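Wood Carving I: Relief Carving
Handout 4, Stop Cuts and Setting In
Instructor: Maribel Palomino
Whitfield Craft Center, lower shop

Bring to class: your practice board with the leaf pattern already traced, the bench knife, a V-tool, a #3 gouge and a #5 gouge. If you ordered from the Bareck list, the #5 is the one with the wider blade. Strops are in the drawer under the window.

Where we are

Last session you outlined the leaf with the V-tool and stayed on the waste side of the line. Several boards had the outline too close to the pencil mark, and one or two had crossed it. Leave a sliver of wood outside the line. It comes off during setting in.

Setting in

Setting in means cutting straight down along the outline so the background can be removed without tearing into the design. Match the sweep of the gouge to the curve of the line. Where no gouge fits, use the knife and make 2 light passes. Hold the tool upright, or lean it so the wall slopes outward at the base. An undercut wall at this stage is weak and will chip when you lower the ground.

Tap with the mallet. Heavy blows crush the fibers on short grain, mostly at the tips of the leaf and anywhere the line runs across the board.

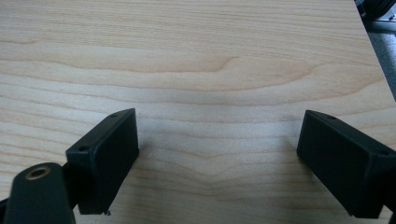 How deep should a stop cut go before the background comes out?

Go an eighth of an inch on the first pass, clear the waste down to that level, then set in again. Deeper first cuts wedge the wood apart and can split off a tip.

Lowering the ground

Work across the grain with the #5 to remove the bulk, then turn and clean up with the #3. Stop each cut just short of the wall and let the stop cut release the chip. If the chip hangs on, the stop cut is too shallow at that spot. Go back and deepen it. Prying will leave a torn corner that is hard to hide later.

Check depth with the card gauge as you go. Final ground depth on this project is 3/8 inch. Small ridges are fine for now.

Reading grain

When the surface turns rough or the gouge starts to dive, you are cutting against the grain. Turn around and come from the other side. On a curved line the direction changes partway along, so expect to switch at the high point of each curve. Basswood forgives a lot of this. Maple and cherry do not, and those of you planning the September panel in a harder wood should practice on scrap first.

Sharpening

Strop every twenty minutes of carving. Sunita Esposito will run the sharpening table for the first half of class. Take nicked edges to her before you start.

For next time

Finish the ground on the whole board, including the narrow area between the stem and the lower lobe. Do not begin rounding the leaf. Read pages 1 to 12 of the course packet. Extra blanks are in room 319, and Delphine Pruitt has the key.

Boards are due 5th May.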